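Two-Arm Coffee Cell — Build Gallery

Shared workshop project, bench build. Notes by Tiina Saarela.

The goal of the build is simple to state: two arms on one table, one capsule machine, one glass, one cup of coffee with no hands on it. The arms were bought used. The controller is a Kamata unit, the motion software is Sedent, and the remaining parts were made or modified in the shop. Click any picture for the larger version.

Earlier galleries cover the power supply and the arm mounts. This one covers grippers, table layout and the first glass handling work.

Fingers are open to full travel on approach. The glass is a plain tapered tumbler, so the grip height matters. Too high and the fingers ride up on the taper when they close; too low and the fingertips touch the drip tray before the pads reach the glass. 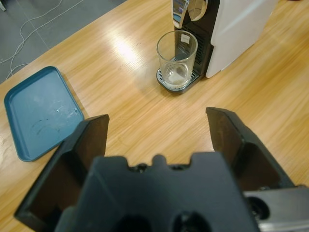 Approach speed was set at 105 mm/s and dropped to 14 mm/s for the last part of the move. The slow section is longer than it needs to be. It will be shortened once the force limit has been checked on both arms. A proper force gauge is on loan from another member until the end of September.

Layout went through several versions on paper before anything was clamped. The machine sits at the far side of the table with the drip tray facing the left arm. The blue tray is the parking spot for the glass station, and the capsule side of the job belongs to the right arm. The two arms share only a narrow zone in the middle, and the software locks that zone to one arm at a time.

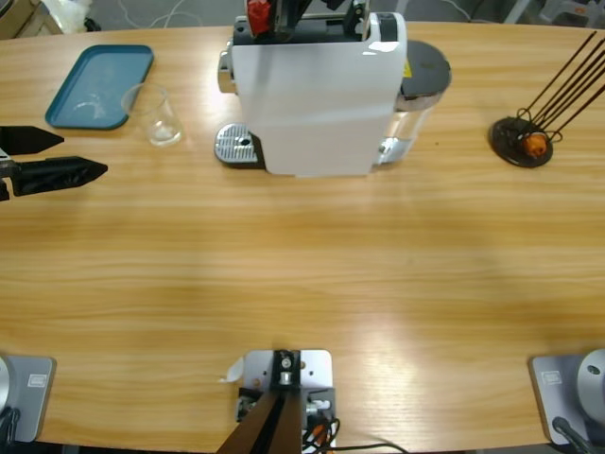 Base plates are bolted through the table top. Clamps were tried first and crept under load, enough to put the taught points off by nearly 16 mm after an evening of running. Bolting cured it. Anyone copying this on a thinner top should add a steel strip underneath to spread the load.

Cable routing is still temporary. The plan is a single trunk under the near edge with a strain relief at each base. Flonard sells a split sleeve that fits the bundle and can be opened without pulling connectors, so that is probably what will be used.

Taught points for the glass are stored relative to the drip tray, not to the table. If the machine gets bumped, one reference point is retaught and the rest follow. The full set is 17 points for the left arm, including the safe positions.
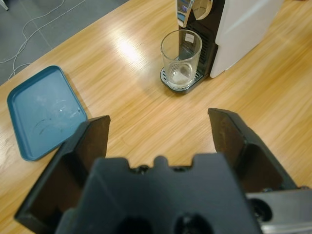
Lighting has been the main nuisance on the vision side. The table finish is glossy and throws glare from the overhead lights, and clear glass gives the detector very little to work with in the first place. Fixed exposure helped. Auto exposure shifted every time the gripper moved over the bright patch, and the glass outline went with it. A matte mat would fix the glare, but it would also change the working height and mean reteaching everything.

The fingers themselves are the third set. The first set flexed, the second set was stiff enough but too wide at the tip to clear the front of the machine. The present ones were drawn with a squared tip and a recessed inner face. The recess takes a strip of Lurnedier grip pad, cut to length with a knife and held with thin double-sided tape. Replacement takes a few minutes per finger.
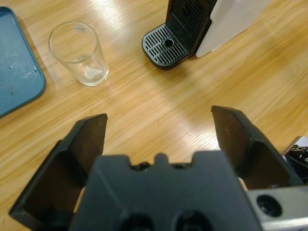

Workshop, September

Glass station and drip tray are taught as separate targets, so the pick and the place can be tested on their own. Offsets for each are kept in a plain text file beside the program. Next job is the capsule hand-off on the right arm, followed by the lever. Bench time is Wednesday from 7 p.m., and the finger drawings are in the project folder on the shop computer.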